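SPEAKER NOTES - Farnora evening talk, Thursday, January 31, 2019
"Moving a small library without losing your mind (or your books)"

Slow down at the start. Last time I did the first ten minutes in four. Water on the lectern, phone off.

Open with the numbers. Henach branch, 252 boxes, 36 shelving bays, one elevator that took two carts if nobody breathed. Let them laugh. Then - how many in the room have a move coming up? Show of hands. If it's most of them, skip the "why bother planning" bit and go straight to measuring.

Measuring. Everyone measures the shelves. Measure the BOOKS. Linear feet, shelf by shelf, with a tape, oversize kept separate. Write down how full each shelf is, not just how long. We planned for three quarters full in the new building and local history came in packed tight, so the whole back wall had to shift down a bay. Half a day gone. Say this twice, it's the main thing.

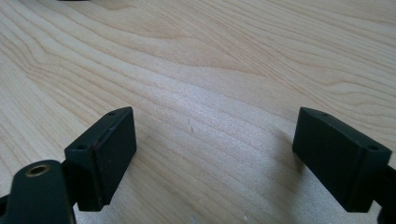 Surfaces and sorting space. You need somewhere flat to work and you need more of it than you think. At Henach we had two tables for the whole first week and books ended up on the floor by lunch. Get tables in before the boxes, wipe them down, keep coffee off. Pale wood like this is nice for sorting, swirly grain and all, dark spines show up well against it - but shiny tops bounce the light back at you, see the bright patch in the middle, and you'll be reading tiny call number labels all day. Put a sheet of brown paper down if it bugs you. Label the tables by section. Big letters. Bigger.

Boxes. Small ones! Book boxes, 15 inches or so on the long side, no bigger. A big box of art books is a back injury. Number on two sides and the top. Number goes in the log BEFORE the tape goes on. Box 18 story here if time - labeled "misc", opened last, had every one of the spare shelf pins in it. We'd spent a whole morning driving round for shelf pins.

Order of packing. Last on, first off. Load the truck backward from how you want to shelve. Sounds obvious, but the movers will load by whatever is nearest the door unless somebody is standing there with the list. Be that somebody. Bring a chair and gloves, it was December and the door was open all day.

Returns during the move. People forget this one. Books keep coming back. Ask Bainbridge branch or whoever is closest to take them, and extend all the due dates till two weeks after opening. Put it on the door, on the website, on the reciept slips. Tell the schools seperately.

(Check time. If past the half hour, cut the Ekireck part down to one sentence - they closed in stages, floor by floor, took longer, patrons happier.)

Staged close vs. full close. Full close is faster and you only train helpers once. Staged keeps the kids' room open. For a small place I'd still close fully, one week, pick the week with the fewest programs. Be ready for pushback here, don't get defensive.

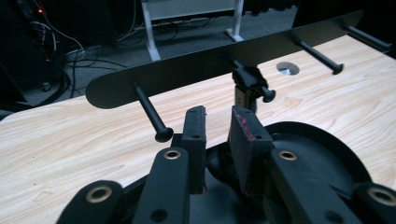 Flurina Ammann wrote back after the first draft of this talk that a full week shut is too long for a town with only one library, and that she would keep a single room open with holds pickup and the newspapers, even if it slows the packing. Read that out. Fair point. My answer - fine if you have a separate entrance. If the public has to walk past the carts, no.

Opening day. Don't do a ribbon and a story time and a book sale all at once. Shelves will be wrong. Have a "can't find it" sheet at the desk and fix things from the sheet every evening. Ours ran over three weeks and then just stopped filling up.

Questions. Repeat each one into the mic. Handout is the box log template, pile by the door, please take only one per branch. Thank Farnora for the room and the soup.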